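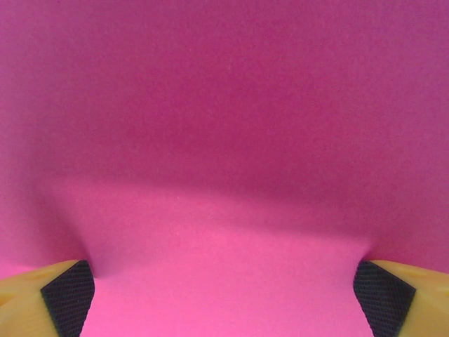
You should never iron it, one reader from Valderrama wrote to us in May, only fold it and wait. She has folded pink sheets for table decorations during 19 years, and she keeps them flat in a drawer between two boards.

At Cleltadura, the small craft shop behind the market, they agree with her only in part. A soft bend is good for petals and for bags, they told me, but a box needs a hard line, and for this they use the back of a knife. The shop sells 31 colours. Pink goes first – always before the summer parties – and the raspberry tone is the most difficult to order again.

I bought two sheets and tried both ways on a Tuesday evening. My box is still not straight.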